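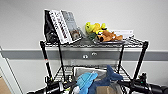
Chapter 7
Reading the Route: How Receivers and Quarterbacks Learn to Think Alike

Watch any good passing team for a quarter and you will see something that looks a bit like magic. The quarterback lets go of the ball while his receiver is still running straight upfield with his back turned. A second later the receiver plants a foot, spins around, and the ball is already there at chest height. Neither player waited for the other!

This chapter takes that moment apart. In Chapter 6 we looked at pass protection and the few seconds it buys. Now we get to spend those seconds, and (I'll admit my bias, having coached receivers for most of my working life) this is the part of football I love best.

We will follow one team through the chapter, the Veltley High School squad coached by Sabine Reuter. When she took over the offense in August, her passing game had one real problem. The arms were fine and the legs were fine, but her quarterback, Ajith Thevar, and his top receiver, Gifty Osei, were seeing two different fields on the same play.
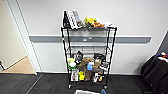 Figure 7.1. Wire shelving with four levels, on two small caster wheels at the front.

What a Route Is

A route is a path a receiver agrees to run. It has a starting point, a depth, a break, and a finish. The depth is how far the receiver goes before changing direction, and the break is the change itself. A "hitch" has a short depth and a break back toward the quarterback. A "post" has a long depth and a break toward the middle of the field, in the direction of the goalposts -- hence the name.

Young players often learn routes as shapes drawn on paper. That is a fine way to begin, and you should be able to draw the nine basic routes from memory before you go on to the next section. But a drawing leaves out time. Two receivers can run the same shape and arrive a full second apart, and in the passing game a second is enormous. The quarterback's drop (the steps he takes backward after the snap) has to match the route he plans to throw. A 3-step drop goes with a quick hitch or slant. A longer drop goes with a route that needs more room to open up.

Coach Reuter's first change was simple. She had Osei count her steps out loud on every route while Thevar counted his drop, both of them practically shouting across the practice field. By September the counting had gone silent, but the timing stayed.
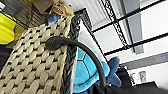
The second change took longer. Once two players share a clock, they still have to share a picture of the defense, and the defense gets a vote in everything. Suppose the play calls for Osei to run a curl, stopping and turning back at a set depth. If the cornerback is playing well off her, the curl is wide open and she should run it as drawn. If the cornerback is crowding her at the line, the same curl may be smothered before it starts, and many offenses let the receiver convert it to a deep route straight past him.

We call this an option route, and it is one of the great pleasures of the sport when it works! It is also where most high school interceptions come from. Thevar reads "off," Osei reads "press," and the ball sails to a spot where only a safety is standing.

The cure is shared rules, stated in plain words and practiced until they are dull. Veltley's rule fit on one line of the playbook: if you can step on his toes by your third stride, keep running. Both players used the same test, so both got the same answer most of the time. Line coach Sreekumar Chowdary kept a tally through preseason, and of 212 option throws in practice, 91 percent went to the spot where the receiver ended up. Not all of those were caught, and a few were thrown in the dirt, but the two players agreed, and agreement is what we are after in this chapter.
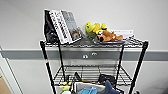 Before You Read On

Key terms to look for: route, depth, break, drop, option route, press coverage, off coverage, leverage.

Warm-up activity. Find a partner and a stretch of open grass, at least 20 yards long. One of you runs a hitch at half speed while the other takes a three-step drop with no ball. Freeze on the last step of the drop and look up. Where is your partner? Write down the answer, switch jobs, and try it again at full speed.

Keep your notes handy. In Section 7.1 we will lay them next to the opening drive of Veltley's game against Lavham, when Osei ran the same hitch on back-to-back snaps and the Lavham cornerback played it two completely different ways.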